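Notes from two weeks of teleoperating a five-fingered hand on cloth. Thread, because Deepika Varma asked for it in writing and I would only lose a document.

Setup: operator wears a tracked glove, the hand follows. One small camera rides at each wrist. The operator sees the wrist views on a monitor and does not look at the table. Florence Li and I trade off as operator.

The task is straightening a table runner. Tan weave, three white stripes, linen on both sides of the tan. Put fingertips down, drag, lift, check the stripes, repeat until they run parallel to the table edge.

We picked it for the stripes. They give the operator a straight reference in a close-up view where nearly everything else is plain cloth or hand.

Total so far: 383 demonstrations kept. I am not counting the June batch, which was recorded with the old glove calibration and has a thumb offset you can see from across the room.

Some wrist views from the runner work:

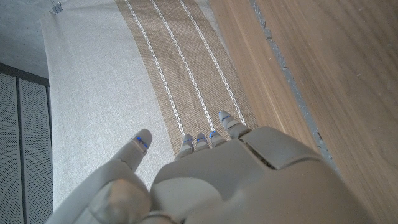
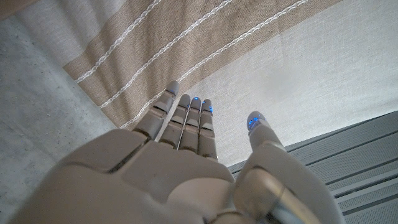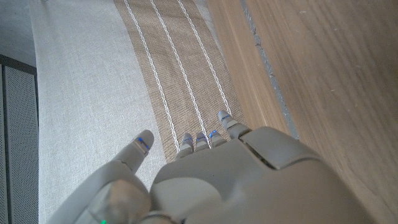
Contact force is the main problem. A person straightening cloth presses very lightly and lets friction do the work. Through a glove you get no sense of the cloth, so new operators press until the fabric bunches in front of the fingers, then drag the bunch.

What helped: cap the finger closing force in software and tell the operator the cap exists. Hamisi Laizer set ours low enough that the fingers slip before the cloth folds. Slipping is fine. A slip followed by a second try is a useful demonstration. A fold mostly isn't.

Second problem is the thumb. People bring it in to pinch by habit. For this task we want it out of the way. We wrote "thumb parked" on the operator sheet and still threw out 11 runs for it.

Third: speed. Glove to hand delay is small, but operators who move at normal speed overshoot and correct, and the correction goes into the data. Half speed looks silly and trains better. Florence drags in short strokes with a full stop between them. I have copied her.

Labels are kept simple. Each stroke gets a start, an end, and one of 2 outcomes: cloth moved as intended, or it didn't. Eyvindur Fogh wanted a scale from one to five. We tried it for a morning and could not agree on what a three was.

Wrist view only, no overhead camera, was a choice I argued against. The policy trained on wrist view does fine on single strokes. It is weak at deciding when the whole runner is done, as you would expect from something that can only see part of it.

Next: same task, plain cloth, no stripes. I expect the stroke part to carry over and the stopping part to get worse. Starting with 12 demonstrations to see how bad it is before we book more operator time.

Shigeru Sugawara asked if the glove data can be mixed with hand-guided data, where you hold the fingers and move them yourself. Mixed it once. The person's own hand is in view for every hand-guided run and the policy noticed. Will post the comparison after I rerun it with masking.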